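Bring the notes from week 2, as the terms for pulp and fibre are not repeated here.

## Corrugated board: structure and strength

Most people say cardboard for anything stiff and brown. In this course we separate solid board (cereal boxes, folders) from corrugated board, in which a wavy sheet called the medium is glued between flat sheets called liners. One medium and two liners make single wall. Double wall has two mediums and three liners.

Liners come in two main types. Kraft liner is made mostly from virgin softwood fibre, which is long and gives good tear and burst strength. Test liner is made mostly from recycled fibre. Each trip through the pulper shortens and stiffens the fibre, so test liner has to be heavier to do the same job. Colour is a poor guide, as recycled liner is often dyed. 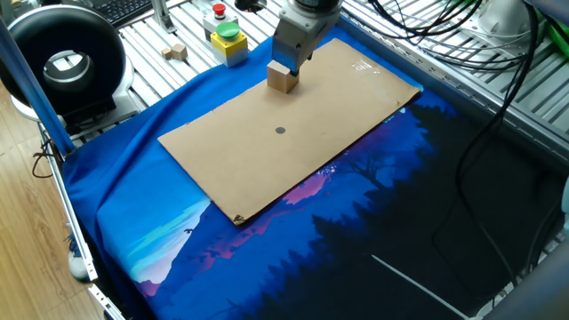 *Figure 1. Brown board lying flat, with a wooden cube on it.*

### Flutes

The waves are called flutes. The letters follow the order in which the profiles came into use and say nothing about size. A flute is tall and cushions well. The sample we use in the tutorial, from the Huamán mill, has 36 flutes to the foot. B flute is shorter and more closely spaced, and resists flat crushing better. C flute sits between the two and is the usual choice for shipping cartons. E flute is thin and takes print well.

Flute direction matters more than students expect. In a standard carton the flutes run vertically, so that they act as small columns. Turn the blank a quarter turn before cutting and the box looks the same but stacks badly.
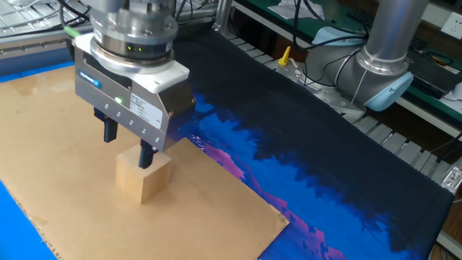
Zhiqiang Tan asked in the tutorial whether a heavier liner could make up for flutes running the wrong way. Partly, but it costs more than cutting the blank correctly. The edge crush test, which loads a small upright piece along the flutes, is the one to quote when you compare boards for stacking.

Grammage is the mass of one square metre. Add the two liners, the medium (multiplied by its take-up factor, as the wavy sheet is longer than the finished board) and the glue. The board in the Putholm carton comes to 600 g/m².

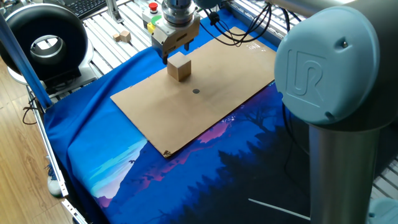 ### Moisture and time

Paper fibre takes up water from the air and softens. A carton tested dry will lose a good part of its strength in a humid warehouse, and loses more if it stands under load for weeks. Designers therefore divide the laboratory result by a safety factor. Worked problem: a carton fails at 2000 N and the safety factor is 4. Find the permitted load, then repeat for a factor of 5.

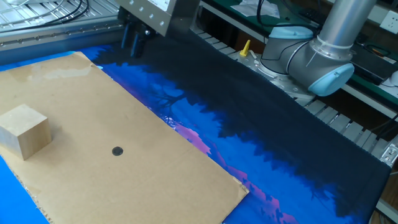 Failure reports should name the part that failed. Crushed flutes, a split liner and an open glue line have different causes and are too often all written up as "damaged". Tearing is useful for practice, as it opens the board up for inspection; at the ragged lower right corner in the last photo the corrugated layers are exposed. Sketch the edge before you handle it further, and mark the flute direction on your sketch.

Reading: Vondráček's handout on adhesives, sections on starch and on water-resistant additives.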